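The Ferry to Stemari

The boat left Kirnero at six with four passengers and a crate of hens. My aunt had told me to sit on the left side, away from the engine, so I sat on the left side and held the box on my knees.

The box was for the man who had bought her house. She had found it after the sale, behind the winter blankets, and it had his wallpaper in it — two rolls, the same green as the hall. She wanted him to have it in case of damp.
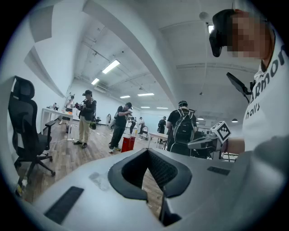 2 min read

It rained from the harbor wall to the lighthouse. A woman across from me ate an orange and asked if I was visiting family. I said no, and then I said yes, in a way. She gave me a piece of the orange.

At Stemari I walked up the hill past the school. The house had a new door. The man came out in his socks and looked at the rolls for a long time.

"We painted over it in May," he said.

I told him that was all right. He asked if I wanted to see the hall, and I said I had a boat to catch, though the boat was not for another two hours. He took the rolls anyway and thanked me.

I waited in the shelter by the pier. When I called my aunt, she asked how the hall looked.

"Green," I said.

She was quiet, and then she asked if I had eaten.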